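February, evening, after the soup

I did not plan to write today, but I have the window seat on the bus and then a quiet kitchen, and the day at the office stayed in my head. It was mostly a day of bins and carpet. My sister would laugh at me. She thinks I have an important job at Cenier.

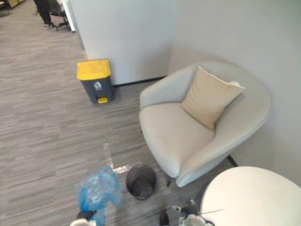
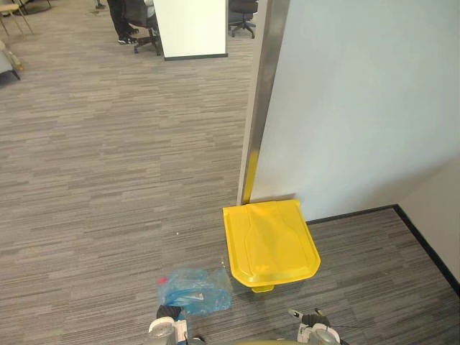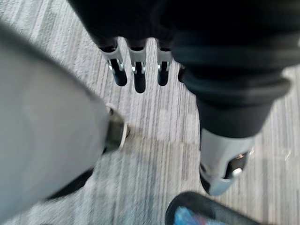 Category: Office days / Tilwood, second floor

I came at 8 and I wanted to sit in the cream armchair with my coffee, as I do when I have no meeting. I like this chair very much. It is low and round, it goes around you like a bowl, and the tan pillow is good for the back if you put it a little diagonal. At home I have only straight chairs. I had my notebook already open in my hand when I saw the carpet shining between the bin with the yellow lid and the little mesh basket. It was a long patch, thin, going from the bin side in the direction of the chair. On this kind of carpet, with the gray stripes, you can look at a thing for some time before you believe it is water.

I first thought the ceiling. Last winter we had a leak in the ceiling at Unnithan, where I worked before, and it took them the whole season to find the hole. So I stood there looking up like a tourist in a church. The ceiling was fine. Then Heriberto Bautista came past with his jacket still on and said very calmly that it was his lemon tea, that he had gone to look for paper towels, and that the kitchen had none. He asked me to please not step in it. I was 2 steps away from it and I had my good shoes, so I thanked him.

We went together to look for paper. The cupboard under the sink had a box of forks, the old sign from the summer party, and a bottle of Guveck, which I thought was for windows but it says carpets and upholstery. I read the label completely, both sides, because I am afraid of such products. You must not rub. You must press with a cloth and wait 15 minutes and press again. I have rubbed every stain in my life! My mother rubbed, my grandmother rubbed. I pressed and waited, and while I waited I thought about the white tablecloth from my cousin's wedding, and that maybe we ruined it ourselves.

The patch became smaller. I am not sure about the smell of lemon, Heriberto says there is none, but he drinks this tea all day and cannot be a judge.

After this I was already on my knees and it seemed natural to go on with the bins. The bin with the yellow lid has bothered me for weeks. It has a pedal, also yellow, and a small white sign on the front, and still people stand in front of it with a yogurt cup and look worried. I looked worried too in my first month. In my country the yellow is for packaging and I never had to think about it, the color was simply in my hands from childhood. In this building every floor has its own idea. I asked once on the third floor and they answered me, with great patience, something completely different from what we do.

The translucent blue bags I don't love. They are thin and they stick to themselves, and to find which side opens is a work for a person with longer nails. One was lying crumpled on the floor by the yellow lid, and I have to say that lying there it looked quite pretty, blue next to so strong yellow on the gray. I notice I like that corner when things are not in their place. When all is tidy I don't see it any more.

The mesh basket has no bag inside, and I think it should have none. It is for paper only, in my opinion. I have written this on a small note before and the note disappeared, I suppose into the basket. But if somebody puts an apple core there, you see everything through the side, and then it falls on me, because I am the one who sits near. I moved the basket closer to the wall — not in front of the armchair, where you catch it with your foot when you stand up. By four o'clock it was back in front of the armchair. I will move it again tomorrow and see who is stronger.

I also picked up small white crumbs from the carpet, by hand, the ones near the open part where the black office chairs are. Paper or bread, I could not tell. The vacuum cleaner is on the ground floor and to take it you must sign in a book. The last line in the book was number 287, and the handwriting was mine.

In the afternoon I did finally my real work. The list for the suppliers has 532 lines now and I am checking the addresses, one and one and one. It is the kind of work where you are happy if someone interrupts. Heriberto interrupted me once, to bring me a lemon tea. He carried it with both hands, very slowly, with a saucer on top of the cup. I did not laugh but it was difficult.

I drank it in the cream armchair, before going home, with my feet pulled back from the place where the spot was. The light was already going down. I thought that I should buy an armchair for myself, not so pale of course, maybe a green one, and put it where now I have the drying rack. Then the rack must go to the bathroom and the bathroom door will not open fully. I measured it tonight with the tape and it opens enough for me, if I go in sideways.

To remember: new paper towels for the kitchen. Ask Mama what she did with the wedding tablecloth. Look at the carpet in the morning light before somebody else looks.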